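Stironstead Incident Reports: Data Card

Version 3
Maintained by Mariama Abugri and Jana Grube, Starkard

Summary
The collection holds 170 news reports on the gas explosion at the Stironstead indoor market and the emergency response that followed. Reports were gathered from four local outlets. Each record contains a headline, the body text, the time of publication and a note of any later correction.

Collection
Articles were saved as first published, then checked again in October. Where casualty figures were revised, both versions have been kept.

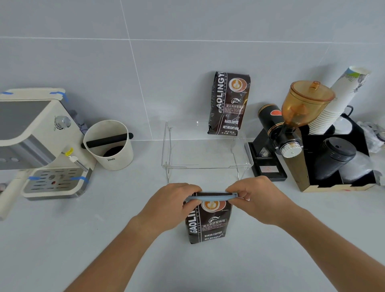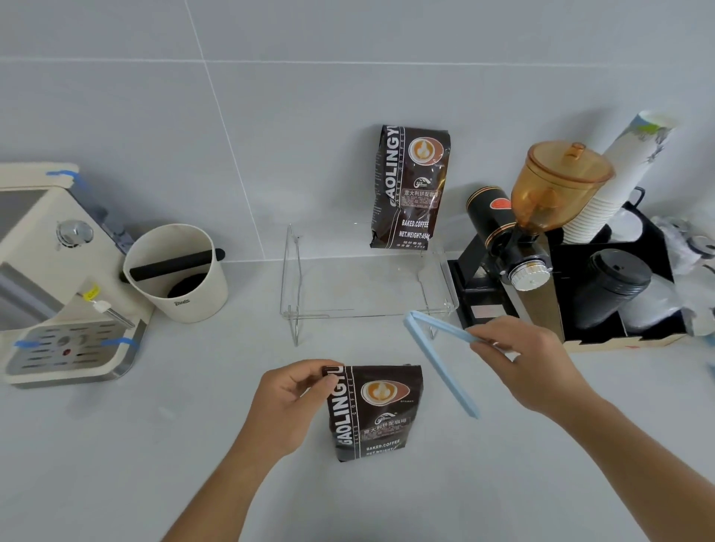
Annotation
Siriporn Kaewsai and Abdul-Rahman Atinga labelled each report independently for source type (police, fire service, hospital, witness). Disagreements were settled by Lamisi Ayaaba.

Known limitations
Live pages were often overwritten, and early entries may be missing. Witness names have been replaced with codes.

Access
Released for non-commercial research on Feb 11, 2024. Requests for removal should be sent to the maintainers in writing.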